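Chapter 3
Where Does It Go? Sorting, Storing and Finding Things at Home 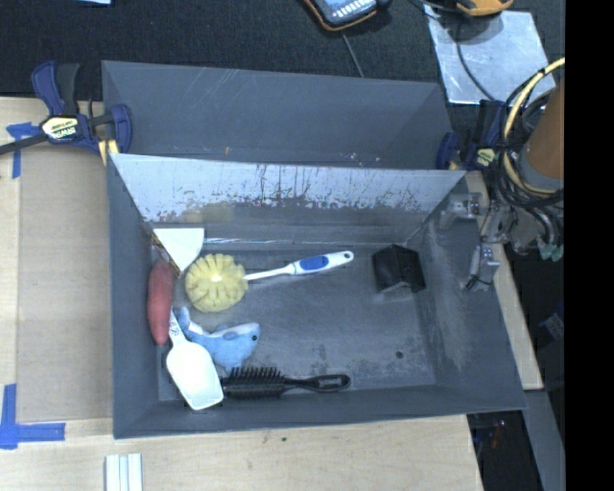
Why do we lose things inside our own homes?
Mostly we lose them when an object has no fixed place to go back to, so it gets put down wherever our hands happen to be free. Memory does the rest of the damage. We remember buying a thing and using it far better than we remember setting it down.

I started keeping a search diary the winter I moved into my apartment in Bolgate. It began in January as a joke with myself, a notebook by the front door where I wrote down every object I had to hunt for and where I found it in the end. By the time I stopped I had 265 entries, and I'm a fairly tidy person! The potato peeler was in there again and again. So were the scissors (I own two pairs, and I could never find either of them when I had a package to open).

What surprised me when I read the notebook back was how boring the hiding places were. I had pictured things sliding behind the stove or falling into coat linings. A few did. But most of them were sitting in plain sight or in a drawer, mixed in with a lot of other stuff that had no connection to them. I'd look straight at the drawer, see "junk," and close it again.

That habit of seeing a group where there are really separate objects is going to come up a lot in this chapter. I'll call it lumping. You do it all day long and mostly it helps you. If you had to notice every fork in the tray one at a time you'd never get dinner on the table. Trouble starts when the lump is made of things that don't belong together. A tray of forks tells you what is in it. A basket with batteries, a birthday candle and the key to a bike lock tells you nothing, so your brain files it under "basket" and moves on.

In Chapter 2 we looked at how households bring things in. You may remember the Henao inventory exercise, where you wrote down everything in one kitchen without opening a drawer and then went back and opened them. When I did mine I listed 743 objects for the whole apartment from memory, felt very pleased with myself, and then passed 1,000 before I'd even gotten to the hall closet. If your numbers were that far apart, hang on to them. We'll use them again in Section 3.4.

So how do people decide where something goes? There are a few common ways of doing it, and most of us use all of them at once without noticing.

The first is sorting by kind. Cleaning tools live with cleaning tools, food lives with food. Stores do this, and it's what most of us were taught as children. It works nicely until you meet something that fits in two groups. Is a vegetable brush a cleaning tool or a cooking tool? I've had long arguments about this (I say cooking, and I keep it next to the colander).

The second is sorting by place of use. You keep a thing where your hands will want it, whatever family it belongs to. My second pair of scissors now lives by the front door next to the notebook, and it hasn't shown up in the diary since.

The third is sorting by how often you reach for something. Everyday items go at the front and at waist height, and the fondue set goes up on the shelf you need a chair for. When I rearranged my kitchen this way I left the Aranow stockpot on the top shelf, then made soup every weekend that month and climbed up for it each time. It has since moved down.

The last is what I call sorting by leftover, where a container gets whatever didn't fit anywhere else. I used to think the cure was to get rid of the leftover drawer altogether. I tried that. Within weeks I had a leftover shelf, a leftover bowl and a leftover chair. I've made my peace with having one, and in Section 3.3 we'll talk about how big it should be and when to empty it.

Before you read on, pick one drawer or container at home and write down what you think is inside. Then take everything out, and next to each object write which of these ways of sorting put it there. If you can't tell, write "don't know" and leave it at that. You'll want this list beside you when we get to the Nuvero floor plan in the next section.

3.1 One Drawer, Many Owners

Living alone, I only have my own habits to argue with. Add a second person and every drawer has two sets of rules running in it at the same time, usually without a word being said about either one.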